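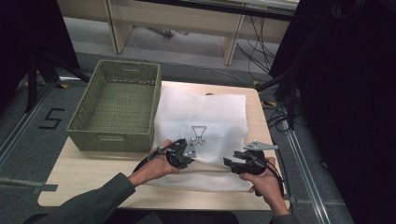 March, notebook, late, after the second run of Menberg

Second night of the musical now and I'm still humming the harbor number, so either the tune is good or I'm too tired to get rid of it. We had a much better house than on opening, and the Griltitz is a different room when the back rows are full. The sound goes soft and warm and you stop hearing the air vents. I'm starting with props tonight, so I don't forget like I did after opening. The market bit needs the green woven basket on the stage left table, empty, with the white cloth beside it and NOT inside it. On opening it was set with the cloth stuffed in and our baker had to dig for it through a whole verse. She covered nicely (the audience thought it was a gag and laughed) but I don't want to count on that every night. Tonight it was set right, she grabbed the cloth on the beat, and the verse landed the way it did in rehearsal.

Count was 241 in the house, and they were a noisy, generous bunch. They clapped the set when the curtain went up, before anyone had sung a note! I've only seen that happen here for the Christmas show. They laughed at the ferry joke too, which got total silence on opening, and I was this close to asking for it to be cut. Leave it in. The only change I can think of is that he took a tiny breath before the last word.

Overture. Still a hair fast for me. The strings sound rushed in the middle and then everybody has to put the brakes on for the waltz. I mentioned it in the pit at half hour and got a nod, and then it went at exactly the same speed, so I'll mention it again. The brass, on the other hand, was lovely. Moving them to the far side of the pit fixed the problem we had with the first row complaining, and I could hear the words in the duet from the back of the balcony for the first time.

Cue notes, mostly for the booth:

Cue 14 was late again. The blue is supposed to be all the way up when she turns around, and it got there while she was already walking off. I think the call is fine and the fade is just too long. It's at 4 seconds now, let's try 2 tomorrow and see if it looks jumpy. If it does we can split the difference.

Lighthouse effect looked great. Please don't touch it.

Follow spot lost our lead on the stairs. She's taking them quicker since she got the new shoes, so it's a matter of getting used to it. Could the two of them walk it once before the doors open? It would take five minutes.

Body mic on the mayor crackled all through his speech. Swapped the pack at intermission and it was clean for the second act, so the old pack has tape on it and is in the drawer. Please nobody put it back in the rack.

Intermission ran long. The line for drinks went out past the coat check and half the balcony was still standing there at the second bell. I held the curtain and I'd do it again, but the band was sitting in the dark getting chatty and you could hear them from row C. We do have a second bar upstairs and I'd love to see it open on the busy nights. I'll ask. I asked last season too.

The second act is where this show really lives, I think. The quiet song on the pier got one of those long silences afterward, the good kind, and then the big hand. I was standing by the sound desk with my arms crossed and I got goosebumps, after hearing it every day for weeks. She's holding the last note longer than in previews and the conductor is letting her. Fine by me, but the scene change behind her now has extra time in it, so the crew can slow down and stop banging the platform into place. I heard the thud tonight. So did the folks next to me.

Curtain call was messy. The ensemble came on from both sides at once and there was a bit of a pileup in the center. Left goes first, then right, same as we drilled it. Quick reminder at warm-up should do it.

Two odds and ends. The MacRitchie people called about borrowing our painted sky drop when we close, and I said probably yes but they'd have to come get it. And the posters for Plolletti arrived with the wrong curtain time on them, so they're in my office facing the wall until the printer calls me back.

Pick up tomorrow: batteries, gaff tape (white), throat lozenges for the dressing rooms, and more safety pins, the big ones.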